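# How to enter and prepare for a club golf competition

If you have joined a club in the last year, you may not have played a proper competition yet. The steps are the same at most clubs. I have used Vamley as the model here, where I have been a member since the course was shortened.

## 1. Get a handicap

You need a handicap before your score can count. Hand in three cards for 18 holes, each signed by the person who marked it. Give them to Wumpini Bawa in the office or leave them in the box by the changing rooms. Cards without a marker's signature are sent back.

## 2. Put your name down

The entry sheet for each competition goes up two weeks before the day. Write your name, handicap and preferred start time. The fee is £5, paid in the shop. If you need to drop out, ring the shop before noon on the day before. The draw is pinned up that evening and is not changed afterwards.

## 3. Learn the greens

Most new players spend all their practice time on the driving range. At least half of it should go on putting and short chips.

Put four tee pegs in the practice green at three, six, nine and twelve feet from a hole. Putt from each peg until you have holed two in a row, then move back. After that, take one ball to the far side of the green and putt to the fringe, trying to stop it as close to the edge as you can without going over.

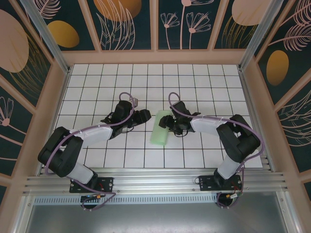

Do the same exercise downhill. The ninth and fourteenth at Vamley both slope from back to front, and a putt from above the hole will run well past if you hit it at normal pace. Leave your approach short on those two.

## 4. Plan the long holes

Pick a club for each tee shot the night before and write it on your card holder. The twelfth has a ditch at 172 yards, so anyone who does not carry that far with ease should lay up with a mid iron. The path on the right is out of bounds.

## 5. On the day

- Arrive half an hour before your start time.
- Sign in at the shop and collect your card.
- Swap cards with your marker on the first tee.
- Put a mark on your ball and tell the others what it is.
- Play a provisional if your first ball might be lost.

Keep up with the group in front. If you lose a full hole on them, wave the next group through.

## 6. Hand in the card

Check the score for every hole with your marker. Both of you must sign. The total can be wrong and will be put right for you, but if a hole score is lower than you took, you are disqualified.

Questions about winter rules, which start in December, should go to Safta Moldovan.

Last updated Friday, April 20, 2018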